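Running the simulator station at the Wonum open day

Start the Fludix viewer before the doors open and load the marble tabletop. Set the view to the wrist camera. Each visitor gets two attempts. Open the gripper fully, then hand over the controls. 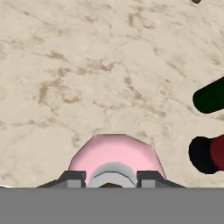

Can visitors drive the arm without training?
Most can, provided speed is limited in the settings panel first. Sinan Polat keeps the panel password.

Ask the visitor to center the pink object between the fingers before closing. Reset after the second attempt. Logs go to the Furstead folder; clear it once it holds more than 504 files.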